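Review: Pirkodico gravity water filter, two months in a relief camp clinic

By the Sembiring field supply desk | May
14 comments | 37 shares
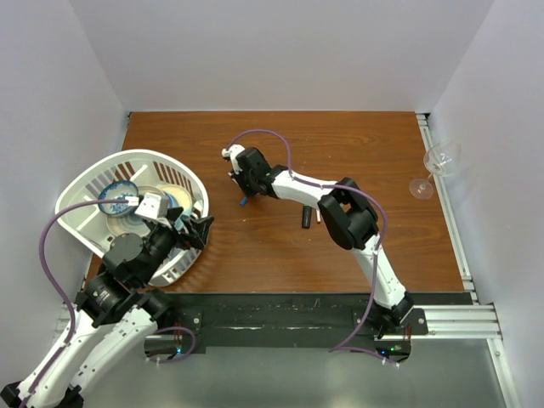
We bought the Pirkodico for the clinic at Jilska, where drinking water comes by truck and sits in open drums before anyone gets to it. It cost 299 dollars with 2 ceramic cartridges. Shipping was extra.

The tank holds 20 liters. Setup took one morning, mostly spent scrubbing and flushing the cartridges. There is no pump and no power supply, so it kept running through the evening outages.

Flow is good with clear water and poor with muddy water. After heavy rain we had to let the drums settle overnight and strain them through cloth first. The cartridges need brushing more often than the manual says. Ours is printed in very small type and has no pictures, which made it hard to train new staff.

The tap is the weak point. It started to drip in the second week and the replacement came from Nisari, the distributor, after a long wait. Order a spare with the unit.

It does not remove salt or chemicals, and we still add chlorine for stored water. One unit is fine for a clinic or a small school. For a camp block of 100 people it is too slow.

Last updated: May
Share this | 14 comments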